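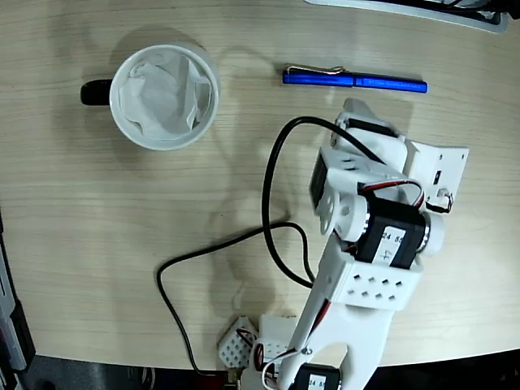
Bajwa

Quick one this month, I'm writing it between two other things so forgive the state of it.

Pen mugs. Half the desks at Prandmont have one now and the other half have pens all over the place, so here goes, since four of you asked after the January swap table.

Any mug. Really any. Mine came out of the kitchen cupboard, white with a black handle, and it went on to be a pen mug because I already had two better ones for coffee. Chipped is fine. Stained inside is fine. A handle is useful - you can drag the whole lot over with one finger when you're on the phone.

Then the tissue. One or two sheets, crumpled up, pushed down inside. Don't fold it. Folded tissue goes flat in a week and then you've got a coaster at the bottom of a mug. Crumpled it keeps some spring, pens don't clatter when you drop them in, and if one leaks you throw out the tissue and not the afternoon. Gel pens especially. I lost a good cuff to a Taltov gel pen in the old office and I'm not over it.

How much tissue depends on the mug. Too little and short pens vanish. Too much and nothing goes in past the clip, they just perch on top and slide off when somebody bumps the table. I'd start with one sheet and see how you go.
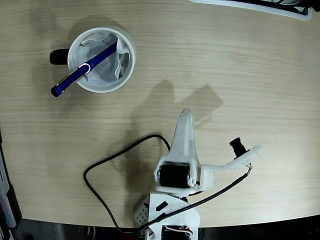
Blue pen, resting across the mug. Tissue underneath.

Put the pen back when you're done with it. I know. But the supply order for Skustside last quarter was 400 pens, for an office of 16 desks, and I refuse to beleive we wrote them dry. They are in coat pockets. They're in the car. A few are under the big printer, I've seen them with a flashlight and can't reach.

So the suggestion, and it is only a suggestion, is one mug per desk and a max of 10 pens in it. Above that it gets heavy at the top and you can't find the one you want anyway. Same goes for highlighters, they count as pens, someone will ask.

Caps on. Tip down if it's a ballpoint or a rollerball. Markers I'd lay flat in a drawer, though the art room people do them upside down and seem happy.

Also - light colored table, dark pen. Sounds silly. A blue pen on pale wood you can spot from the door. A clear plastic one you'll pat around for like you've lost your glasses. Worth thinking about next time we order, the clear ones are a few cents cheaper and we lose more of them.
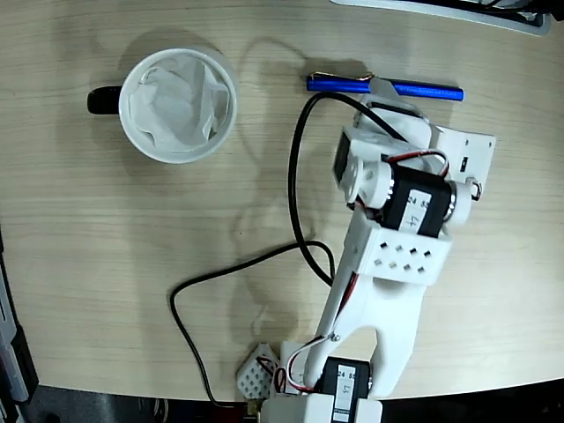 Cleaning the mug out

Once a month or so. Tip the pens onto the table, scribble with each one on scrap paper, anything that skips gets one more chance and then goes. Old tissue in the trash. Ink on the inside of a mug comes off with dish soap and warm water if you get to it early. If not, leave it, no one looks in there. Let it dry all the way before the new tissue goes in or you get a grey lump that smells of pond.

Printing wears off the barrels after a while, so if it's a pen you like, write the name down somewhere first. I've been trying to re-order one for ages with nothing to go on but "blue, nice".

Spare mugs are in the box by the Skustside back stairs, help yourself. I put 16 out at lunchtime and there were a few less by the time I left. Please bring back any you dont use. Two have lids, no idea why.

Next month is cables if I get to it.

Contact the newsletter desk | © Prandmont Newsletter | Back to top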